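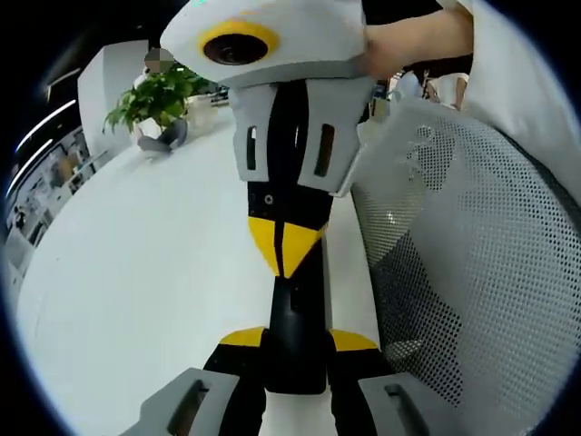 Fig. 1: Yellow against black and pale gray, seen close up.

Does Yellow Really Get Noticed First? My Design and Color Project

Last updated: April

I picked this topic because of a bus stop. The one outside the Nikolovski bakery got repainted last year, yellow posts with a black stripe, and my mom kept saying how much easier it was to spot from down the street. I thought it looked exactly as easy to spot as before (we've lived there forever, we know where the bus stop is!). We argued about it for a whole dinner and that was more or less my project proposal.

The question I ended up with was pretty simple. If you show people a sheet with colored shapes on it and take it away fast, which color do they remember seeing first? My guess was red. Everybody I talked to before starting also guessed red, except my teacher, Viorica Živković, who wouldn't guess at all and told me to go write my method down before I touched any paint.

What I did

I made cards by hand with poster paint - a brand called Skindora, which dries kind of chalky but covers well in two coats. Each card had four shapes on it in red, yellow, blue and green. I moved the colors around between cards so that yellow wasn't always in the top left corner, where people tend to look anyway. Half the cards had a white background and half had a black one. I painted 50 of them and my desk still has green on it.

Then I sat in the Sirkis building at lunch with a sign and asked people to look at one card for as long as it took me to say "one Mississippi." After that I flipped it over and asked which color they saw first. That's all. 148 people stopped, mostly students, plus some teachers and a guy delivering printer paper who was really into it and wanted to do a second card. I didn't count his second one.

I wrote the answers in a notebook and typed them up at home. I tried to keep my voice flat when I asked, but by the end of the week I was tired and probably said it differently every time.

What I found

On the white cards, red won easily. Yellow did badly and a few people forgot there was any yellow on the card. On the black cards it flipped, and yellow came out ahead of red by a good margin. Blue on black was terrible. Green was in the middle both times and I don't have anything interesting to say about green.

So my mom and I were both sort of right about the bus stop. The posts are yellow, but the stripe next to them is black, and I think the pair is doing the work. Once I had that in my head I started seeing the pair all over the place: speed bumps, tape on stair edges, wasps.

Problems

My paints weren't equally bright. The red was a lot darker than the yellow, and I should have tested that with gray copies of the cards before starting. I also never asked anyone if they were color blind, and I should have. Ms. Živković wrote "and the lighting?" in the margin of my draft, and she's right, the tables by the window are much brighter than the ones by the stairs.

Also, people talk. By the third day some of them had clearly heard about it from friends and had an answer ready before I turned the card over.

If I did it again

I'd use printed cards, one table, and a timer in place of my voice. I'd like to try orange too. The report was supposed to stay under 2,000 words, so I left out my section on road signs, but I had fun reading for it and might use it next year.

Thank you to my mom for arguing with me, and to everyone who stopped on their way to lunch!

Contact: Trivutness student projects, Room 328 | Copyright Trivutness | Back to top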